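The clear box theory, tested

22 December 2024

I have now read the same advice in so many places that I'd stopped noticing it was advice. Put everything in clear boxes, the story goes, and you will always know where everything is. You will buy less. Your mornings will be calmer. I don't think I have ever seen it argued, only repeated, usually next to a link to somebody's shop.

So in May I gave in and bought a set from the Dukora store on the edge of Cilludville. Small ones, with lids that clip on at the sides. The plan was to get all the cloths, gloves, scarves and odd bits of fabric in the house out of the hall drawer, where they had been living in a heap, and into something I could stack.

The first problem with a small clear box is that you can see into it from the sides and the top, and what you see is whatever you put in last. Fold a thing flat, lay it over another thing, and the bottom layer might as well be in a cardboard carton. I had a pale blue one sitting on top of something pink, and for weeks that box was "the blue box" in my head. I went looking for the pink thing in three other places before I thought to lift the blue.

The second problem is folding. A drawer doesn't care how you fold. A box does – it has to be the right width or the lid won't sit down, and then the clips won't catch, and then you have an open box with a lid balanced on it, which is a worse drawer.

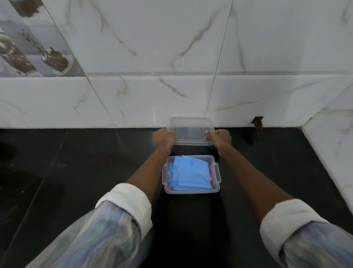 A reader wrote in after my last post on this to say that I was doing it wrong, that cloth should be stood on its edge like files so every piece shows, and that she has kept her whole linen closet that way in Hennessy boxes with no trouble at all. Maybe so. I tried it for two weeks. Standing things on edge works fine while the box is full. Take out one pair of gloves and the rest lie down for a nap, and you're back to layers.

I will give the boxes this much: they keep the dust off, and they stack. The old drawer did neither. I also threw out a fair amount while I was folding, and I suspect that is where most of the famous calm comes from. You could get the same result with a trash bag and a free afternoon.

Jellumness has a bigger version on sale this week, and somebody will tell me the size was my mistake. I'm not buying it. The small ones are staying, with a strip of masking tape on the front of each and the contents written on it in marker. Which does make me wonder what I paid for the clear plastic for.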